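4.3 Preparing the Table Station for Shared Work

This section applies to table stations where clearing is divided between staff and the Padis unit. From 28 August 2026 the attendant no longer carries trays to the wash line. The attendant sets the tray position, releases the unit, and handles items the unit rejects.

1. Wipe the tabletop and let it dry.

2. Place the tray flat on the table, rim up. Keep it clear of the far edge.

3. Open the gripper fingers fully before bringing them over the table. Check that nothing is between them.

Note: Light scuffs on the finger faces are normal wear. Remove threads and dust with a dry cloth. Report chips or a loose mounting block to Siwan Gittins.

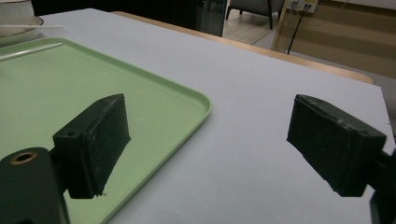 4. Move dishes away from the tray. Remove thin sticks and other small items by hand. The unit does not sort them.

5. Close the fingers on the tray rim at low speed. Stop if the tray tilts.

6. Enter the station code (Tinthorpe floor: 76) and press Release.

CAUTION: Keep hands out of the space between the fingers after Release.

4.3.1 Changes to Attendant Duties

Rejected items go to the side counter. Log each one before the end of the shift. Attendants who have not completed the 22-minute briefing may clear by hand but may not press Release. Briefings are booked through Carys Watkins.

For finger replacement, see section 6, part no. 923.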